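Getting Your Hand-Held Grippers Ready for Bowl Practice at Home

If you've followed along since the Vesville build, you'll know I like to get the hardware finished on a bench and then carry it straight into the house, where things are less tidy and a lot more interesting.

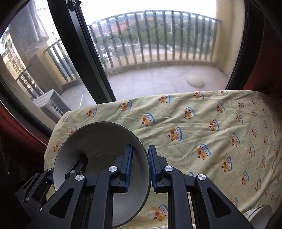 Bowls are where I'd start once both grippers are together. A bowl has a rim you can pinch with one finger inside and one outside, and it will let you know very quickly if your two hands don't agree with each other!

Check the pivots first. Open and close each gripper slowly, a good dozen times, and feel for any spot where it hesitates. If one side drags, back the pivot screw off a hair and try again. I overtightened mine on the Kao pair and spent a whole Thursday evening blaming the linkage (it was the screw, of course it was).

Next, the finger pads. They should face each other squarely when the jaws are nearly shut. Slip a strip of paper between them, close gently and tug. If the paper swings to one side as it comes out, the pads are meeting on one edge only, so peel the worse one off and stick it down again.

Now set a bowl on a cloth. I like a cloth because it forgives a dropped rim, but do remember it can bunch up and slide, so give yourself plenty of it.

Bring both grippers in from your side of the bowl, one for the left rim and one for the right. Keep the jaws wide until each has a finger well over the rim, then close the two together. Lift just enough to clear the cloth, hold for a slow count of 6, and lower it again. Please resist the urge to carry it across the room on your first try.

Do 13 lifts, then stop and look over the pads and pins before doing more. A pin that has started to walk out is easy to push back now and a nuisance to find later under the couch.

When the empty bowl feels dull, add a little dry rice. The balance changes more than you'd think, and it's a lovely way to find out which wrist you favor.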